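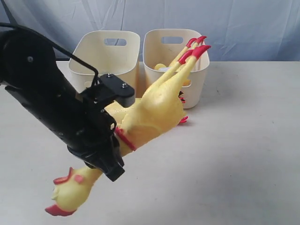
Slide 1. Sorting props so they can be found again

Good morning. I look after the prop store at Parkau, and I have 5 minutes, so I'll stick to bins and labels.

Start with the rubber chicken. It gets used in warm-up games, in the clown class and in most school shows. It is long, the legs stick out, and it never lies flat on a shelf. It needs a bin.

Slide 2. What we had before

One big trunk, 150 small props. Walter Huamán ran the store then and knew where everything was. On his day off, we tipped the trunk out on the floor. Pause here for the Wednesday story if time allows.

Slide 3. Open bins on a table

Plain white plastic, no lids. People put things back if they don't have to open anything. Set the bins side by side at waist height and sort straight into them. Keep the same kind of toy together, even if the bin ends up half full.

Slide 4. Marking the front

Use one big black mark that can be read from across the room. A circle works well.

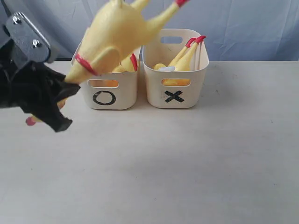
Small printed labels were a waste of our time. Dörte Kettler made 50 of them in February and half had peeled by spring. Put the mark on the front, below the handle hole, so a hand doesn't cover it when the bin is carried.

Slide 5. Checking rubber props

Squeeze each one before it goes in. Sticky rubber goes in a separate bag. Wash with dish soap, rinse, and let it dry overnight. Don't leave rubber toys near a radiator.

Ask who has a store with more than 500 items. They should see me at the break, I have a longer handout on shelf lists.

Questions, then hand over to Dörte for costumes.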